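Gripper Trial at Storneck: Frequently Asked Questions

Last updated 16 February 2024

Since we opened the gripper trial to other teams we receive many questions by mail, and often they are the same ones. We collected them on this page. If your question is missing, please write to Nadine Harb for the simulation side or to Rami Hakim for the hardware side.

What is being compared?

Two grippers on the same arm. The first one is the Leltberg, a parallel gripper with two flat fingers. The second one is the Beltico, which has two fingers also, but they are curved and can bend a little at the tip. Everything else should stay the same for both: the arm, the controller, the speed limits and the order of the objects.

Do you test in simulation or on the real arm?

Both, but the simulation comes first. A gripper makes its full set of runs in the simulator, and only then do we mount it on the real arm for a shorter set. The numbers on this page are all from simulation. The real ones will be published separately when Rami has checked them.

How many runs have you done until now?

There are 476 finished runs in simulation. Of these, 167 were made with the Beltico, which joined the trial later. Please do not compare the raw totals of the two grippers, because they did not start in the same month.

What counts as a successful grasp?

The object must be lifted clear of the surface, held still while the arm pauses, and put down again without falling over. If it turns in the fingers but does not drop, we write it as "held with slip". We had long discussions about this category. Nadine wanted to count it as success and Rami as failure, so now it has its own column.

Which objects do you use?

Ordinary ones from a kitchen or a store room, together with a small cube for checking the position. We want shapes that make different problems. A plate is difficult because it is so low, a mug can be taken by the rim or by the handle, and a banana has no straight side at all. Crates and baskets are used as places to put things into, and in some runs they have to be moved themselves.

Can I ask for another object?

Yes. Send us a mesh file with the correct size in millimetres and, if you know it, the weight. Please check the size before sending. We once received a cup which was as big as the arm, and the simulator did not complain.

Which gripper is better?

We cannot say it in one word. In our runs the Leltberg is more exact with boxes and tins. The Beltico is more patient with round things, and it forgives a small mistake in the position. For plates we are not content with either. Both must come very low to reach under the rim, and the controller often stops the movement for safety before the fingers are closed.

Why is the arm hanging and not standing on the table?

With the arm hanging, the table stays free for the objects, and the wrist can come straight down on most of them. The disadvantage is at the far corners, where the elbow has less freedom. When a grasp fails there, we look first at the arm position and only after that at the gripper.

What does the simulated room look like?

We kept it plain, with white walls and even light, so that the camera settings are not one more thing to compare. The table has a grid of holes, and this helps when you want to describe a position in a report. 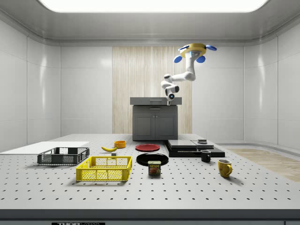

Simulated test room with the arm over the cabinet worktop and the objects laid out on the table.

Do the objects always stand in the same places?

No. Each layout has a number, and both grippers get the same layouts. Within one layout the positions are fixed. If you repeat a run, please write the layout number in your notes, otherwise we cannot put your result in the table.

Does the simulator treat contact correctly?

Good enough for hard objects, in our opinion. For the bending tips of the Beltico it is weaker. The tip is modelled as a joint with a spring, and with thin rims this gives sometimes a small shaking which you should not take seriously. If you see it, make the time step smaller and run again.

Which controller settings should I use?

Take the file called Stan from the shared folder. It contains the closing speed, the force limit and the waiting time after contact for both grippers. You can change the values for your own tests, but then please save the file under another name. The results in our table come only from the unchanged file.

May I use your results in my own report?

Yes, with the name of the trial and the date of the table. The table still changes when we find mistakes, so please keep your own copy of the version you have used.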